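Stasico College Course Catalog Data
README for the cleaned-up version, November 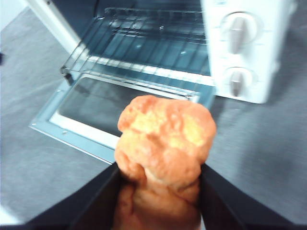
A bread roll in front of an open toaster oven.

Hi! I'm Ayodele Iyamu, and I put these files together while working in the admissions office at Stasico College of Education. We had course listings in an old Merkarik export, a pile of typed handouts, and one very long spreadsheet that three different people had edited in three different ways. I got tired of answering the same questions from it every fall, so I cleaned it up – and then Qianru Zeng over in the library asked for a copy, and now it's a proper folder with a README.

What's in it

courses.csv has one row per course, 40 rows in all. Columns are code, title, department, credits, semester, language of instruction and prerequisite.
departments.csv has the 6 departments and their office hours.
practice_schools.csv lists the 18 local schools where our student teachers do their classroom practice, with the grades each one takes.
notes.txt is me talking to myself. Read it if a value looks strange to you.

How to open it

Plain comma-separated text, UTF-8. If your spreadsheet program turns the course codes into dates (mine loves doing this with the ones starting MAR), import that column as text. Leave the leading zeros alone, please!

Things to know before you use it

Credits follow the new system. Older handouts used contact hours, and I converted those by hand with the table in notes.txt. Eight courses had no handout at all, so their credits are blank. Don't fill them with zero.

"Chraibi" in the location column is the Chraibi Building, the one behind the hostel. A few older rows said "new block" and I changed them all to match. If a row says "Jeleck" it means the Jeleck Annex, where the science methods labs are held.

Prerequisites are only as good as what the departments sent me. Physical Education sent theirs late, so those rows got less checking than the rest.

There are no student records in any of these files, and no staff phone numbers either. Please keep it that way if you add to them.

Still to do

Match the elective titles to the ones printed on transcripts – some are shortened and I haven't found a pattern yet
Add the evening classes
Ask Qianru about linking reading lists by course code

Found a mistake? Send me the course code and what it should say. Corrections go into the next copy, and I keep the old one in the archive folder.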